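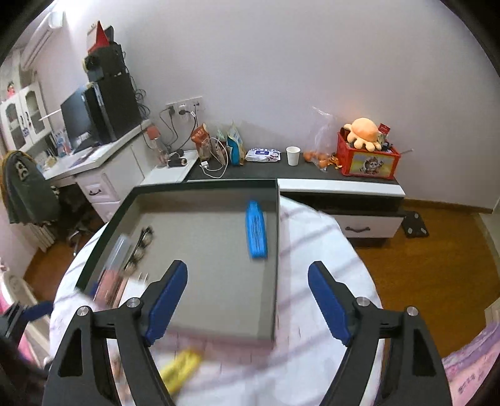
Error 709 came up again after the third restart, a reader wrote under our last page on the Staltero hand gripper, and by then the jaws would not open at all. Several people have reported the same fault, so these are the steps we use to clear it.

709 is the jaw mismatch code. The controller compares the positions of the left and right jaws and stops logging when they differ by more than 2 mm. Restarting clears the message but leaves the mismatch in place.

What you need
A small cross-head screwdriver
A dry lint-free cloth
The Botska setup program, on any computer

1. Switch the gripper off and take out the battery. Do not put your fingers between the jaws while it has power. On 709 the motor can still close.

2. Move each jaw by hand through its full travel. Both should feel the same. If one drags, go to step 3. If both move freely, go to step 5.

3. Check the pivot screws on the side that drags. Loosen each by a quarter turn, move the jaw, and tighten again until the play has just gone. Overtightening is the usual cause after a pad change.

4. Look at the rubber finger pads. A pad that has crept past the tip will touch the other one early and give a false reading. Peel it back, wipe the jaw with the cloth and press it on square.

5. Refit the battery and connect to Botska. Open Jaws, then Zero. Close the jaws with nothing between them and press Set. The two readings should match.

6. Run the open and close test for 1000 cycles. Stop it at once if you hear clicking.

If 709 returns during the test, the encoder cable has probably worn where it passes the hinge. Units with serial numbers below 2807 left the Nanberg workshop with the shorter cable. Dvorak stocks the longer one, and fitting it means opening the housing, so ask for the cable sheet with your order.

Recordings made just before the fault may have wrong jaw widths. Check the last file before you keep it.

Page updated 6 June 2026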